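Module 4: Automation in Garment Care and Household Textile Work
Handout 3 - Task content, skill and job design
Lecturer: Myung-ja Myung

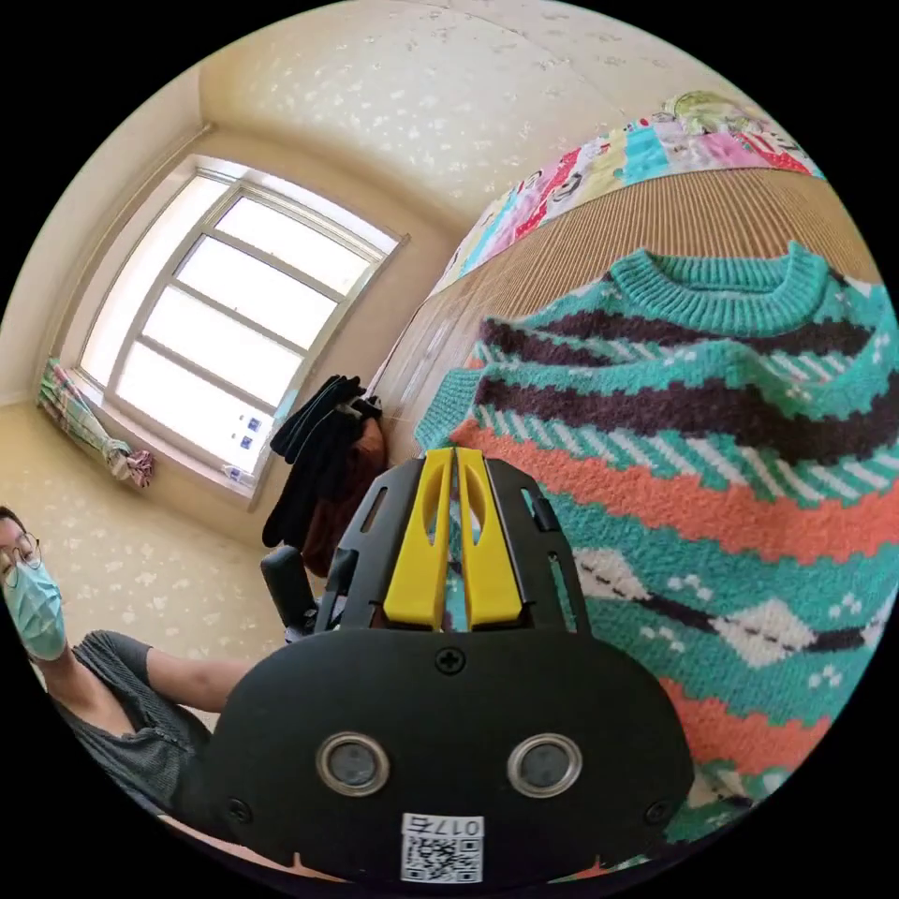

The previous handout treated automation as the replacement of one task by a machine. This one looks at what happens to the tasks that remain. The case is Brirkard, a garment care firm in Flerkville with 185 staff, which introduced the Tundik handling line in November.

3.1 Task breakdown before the change
Work on a knitted or mixed item was recorded under four headings: sorting, inspection, handling (lifting, turning, hanging, folding) and packing. Handling took the largest share of a shift. It was also the least described part of the job. The written procedure for folding a jumper was two lines long, and new staff learned the rest by standing next to someone.

3.2 Demonstration work
Soft goods are hard to automate as they have no fixed shape. The firm therefore moved 17 handlers to demonstration work, in which a person carries out the task with a hand-held gripper and the recordings are used to train the machine. Three effects were noted:
- Pace fell at first. Two fingers do not grip cloth as a hand does, and staff had to relearn simple movements.
- Knowledge that had been informal was written down, including where to hold a ribbed neckline so that it does not stretch.
- Pay grades did not cover the new work. Demonstrators stayed on the handling grade until the review.

3.3 Measurement
Output was formerly counted in items per shift. For demonstrators the unit became the accepted recording. In the first period 903 recordings were submitted and 476 accepted. Staff objected that the grounds for rejection were not shown to them. Compare the Gil case in Handout 2, where reasons were given on the same day.

3.4 Points for the seminar
Who should be credited when a worker's method is built into a machine?
Is demonstration a lasting job or a stage - and should the contract say which?
Draft a grade description for a demonstrator, one page at most.

Reading: course reader, sections 5 and 6. Drafts are due by April 2, 2025.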